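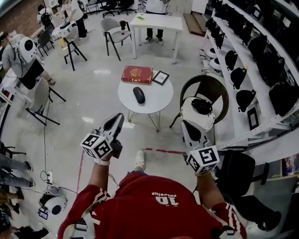 # Re: [skyrme-readers] Where did everyone get to with the winter book?

Hello all,

Berwyn wrote:

> Has anybody finished it yet? I am on page 9 and have been for a fortnight. I keep reading the same paragraph about the ferry and then waking up with the lamp on. Also, can somebody tell me whether we are doing the whole thing for the December meeting or just the first half? And is it worth buying the proper hardback or will the library one do? Mine has somebody's shopping list in it, which I have to say is better written than chapter one.
>
> Berwyn Humphreys

Berwyn, first half only! We did agree that, but it was at the end when everyone was hunting for coats, so I'm not surprised it went missing. Up to the end of the chapter where the brothers sell the boat. If you've got an edition with different page numbers (and there seem to be at least three going about) look for the chapter that starts with the letter from the aunt and stop just before it.

I've finished the first half and gone a bit over, and I'm enjoying it much more than I thought I would. The ferry part is hard going, I'll give you that. I read it on the bus to Drondomgate and missed my stop, though that was more to do with nodding off than being gripped. But once they get to the mill it picks up no end. There's a long supper with the whole family shouting across each other and I laughed out loud at the uncle and his goose. Stick with it till then and if you still hate it, come and tell us so, we had a very good evening last spring when half the room couldn't stand the book.

About buying it. The library copy is fine for the story, it's the same translation as far as I can tell. The hardback has an introduction, which I'd leave till afterwards as it gives away what happens to the sister on the second page (why do they do that?) and a map on the inside cover that I've found really handy. I kept muddling the two villages. If you don't want to spend the money I can photocopy the map for anyone who'd like one, just shout.

A few people have asked about the length. My copy, which has all three parts in one volume, comes in at 1,346 pages. I know. But that's with big print and a great many chapter breaks, and we're only doing part one this winter, so please don't be put off. My sister-in-law read the lot on holiday and said the last part was the best thing she'd read in years, then wouldn't tell me a single thing about it.

Now, things I'd like to talk about when we meet, in no order:

- whether the father knows about the money. I'm sure he does. There's the bit where he shuts the drawer very slowly and I don't think you'd put that in for nothing
- the weather! It never stops raining and then it's suddenly dry for the wedding
- the translator's footnotes, which I started off ignoring and now look forward to. The one on eel prices is a treat
- is Marta meant to be funny? My husband listened to me read a page of her out loud and said she was the only sensible person in it

If anyone wants to add to that, reply to the list and not only to me, please. I had a lovely long message about the aunt last month and it took me ages to spot that it had come to me alone, so the rest of you never saw it.

On the meeting itself. We're upstairs at the Usine again, 7.30 for 8, and they've promised us the room with the working radiator. The door at the front sticks so give it a good shove. Parking is the usual misery. The Nusoveck car park lets you stay free after six, and it's a five minute walk if you cut along by the canal, but bring a torch as two of the lamps are out. I'm driving in from the Skyrme side and have room for three if anyone wants picking up, and I can do the return trip too so long as you don't mind leaving when I do.

Could somebody else do cake this time? I did it in October and again in November and I've run out of ideas, and out of tins for that matter (if you took home the blue round one with the dented lid, I'd love it back).

Last thing, the spring choice. So far we've had the sea stories, the biography of the lighthouse engineer, and Berwyn's thriller, which he has now put forward every time since I joined. I've read the first chapter of the sea stories and it's good, short too, and after this great brick I think we might all be glad of something short. The lighthouse one has lovely plates but it's out of print and the cheapest I found was more than I'd want to ask anybody to pay. Have a think and we'll do a show of hands on the night, and if you can't come then send me your pick beforehand and I'll put it in with the rest.

Berwyn, keep the shopping list. I want to hear it read out.

All the best,

Arwel Wynne

PS The library say they have two more copies on the way from the Drondomgate branch, so if you're on the waiting list, give them a ring before you go in.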